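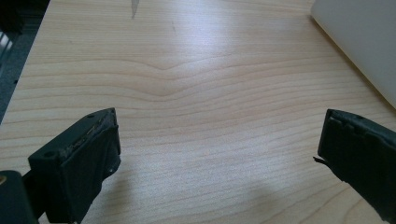
Gripper open over the bare table, left finger scuffed on top.

Gratthorpe handling group, February meeting

1. Hand-held demonstrations. Fedir Didenko reported 200 demonstrations of the bin task and a success rate of 145 in 200 on replay. The meeting asked who had judged success. Fedir had, alone. Not accepted as a result until a second person scores the same runs.

2. Finger wear. Zakimach say wear makes no difference to grip. No data supplied. Fedir to run worn and new fingers on the same objects.

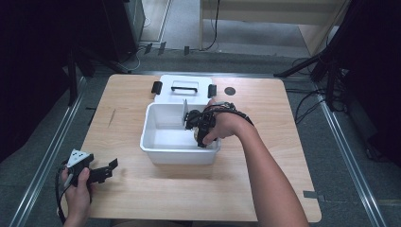 Bin task, right-hand gripper inside the bin by the divider.

3. Divider. Doubts raised that the method learns anything beyond one bin position. Fedir thinks 600 more demonstrations would settle it. Not agreed; move the bin first, then ask again.

4. Ghoneim draft. Held back. Claim 2 to come out.

Next meeting: after the rescoring.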